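Wer sich im Sommer Roboterlabore ansieht, bekommt Kaffee, ein Namensschild und spätestens nach der zweiten Folie das Wort «autonom». Bei Skesov in Ernville gab es immerhin gleich den Arbeitsplatz zu sehen. Zwei Arme, ein Tisch, ein Koffer. Ich war am 17. August 2019 mit 16 anderen Besuchern dort und hatte mir vorgenommen, nur nach der Software zu fragen.

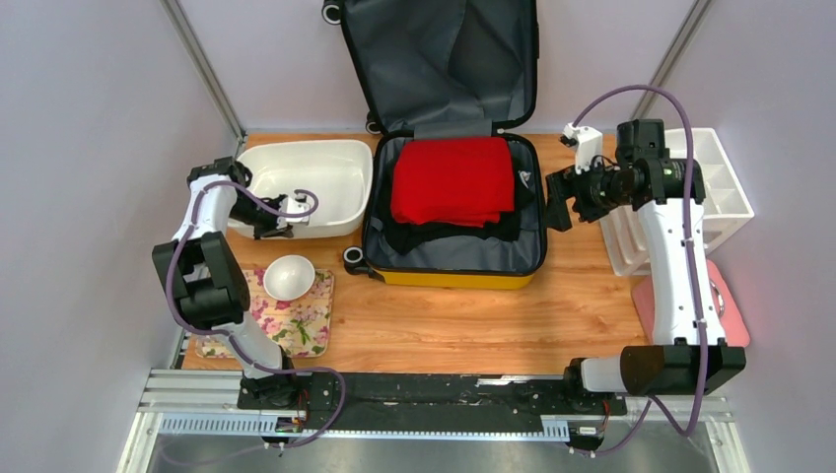

Arbeitsgruppe Bewegungsplanung und Wahrnehmung, Skesov

Der rote Stoff liegt gefaltet auf schwarzem, der Deckel steht offen. Für die Planung, erklärte Hedvig Lie, sei der Deckel das lästigste Teil: ein Körper mit Scharnier, dessen Futter in keinem Modell ordentlich vorkommt. Die Gruppe behandelt den Koffer als zwei starre Schalen mit einem Gelenk und hofft, dass der Stoff sich fügt. Geplant wird für beide Arme gemeinsam, mit einer Bibliothek, die im Haus Ivar heißt. Ein Plan brauche bis zu 890 Millisekunden. Auf welchem Rechner und bei wie vielen Hindernissen, stand nicht auf der Folie, und auf Nachfrage wurde es vage.

Beim Reißverschluss wurde das Gespräch besser. Die Handgelenkkamera liefert das Bild, ein gelerntes Modell schlägt den Greifpunkt vor, den Rest macht eine Kraftregelung. Jonatan Sæther gab zu, dass glänzendes Metall auf glänzender Schale die Tiefenschätzung regelmäßig aus dem Tritt bringt. Deshalb fährt der Greifer die letzten Millimeter nur nach dem Farbbild. 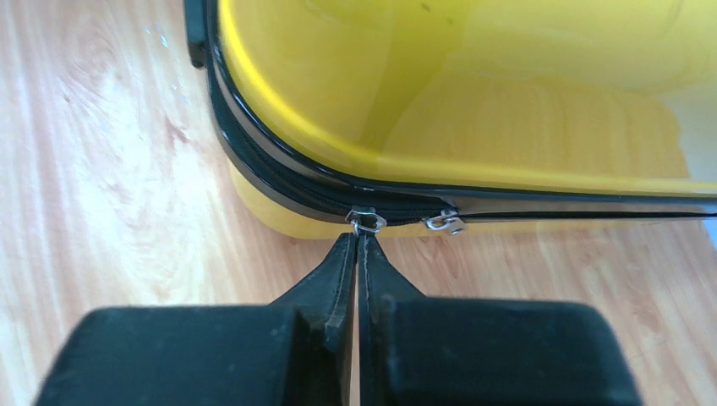
Ich wollte wissen, woran die Software merkt, dass sie den Schieber wirklich hat. Antwort: am Motorstrom. Bei einem dünnen Metallteil zwischen zwei Fingerspitzen halte ich das für optimistisch. Eine Erfolgsquote nannte man uns trotzdem, gemessen an 40 Versuchen, alle mit demselben Koffer und demselben Licht. Die Protokolle der Fehlversuche hätte ich gern gesehen, aber die Auswertung läuft über ein Werkzeug namens Cárdenas, das gerade umgebaut wird. Im November soll es wieder gehen.

Überzeugt hat mich das Abspielprogramm. Gelenkwinkel, Kamerabilder und Plannerausgaben liegen dort auf einer gemeinsamen Zeitachse, und man kann an jeder Stelle anhalten und neu planen lassen. So etwas fehlt an vielen Orten, die deutlich lauter auftreten.

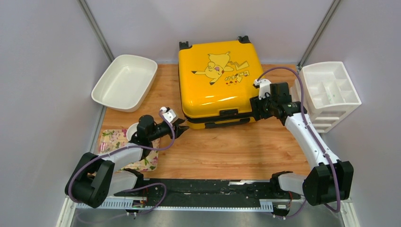 Offen blieb für mich die Frage, was der Planner mit einem anderen Koffer anfängt. Lie sprach von Verallgemeinerung, Sæther von einer Konfigurationsdatei mit den Maßen der Schalen. Ich neige dazu, Sæther zu glauben. Wer die Datei von Hand schreibt, kann sich die halbe Wahrnehmung sparen, und dann sollte man das auch so auf die Folie setzen.

Anfahrt übrigens nur mit dem Auto sinnvoll, der Bus hält am falschen Ende des Geländes. Die Folien sollen nachgereicht werden.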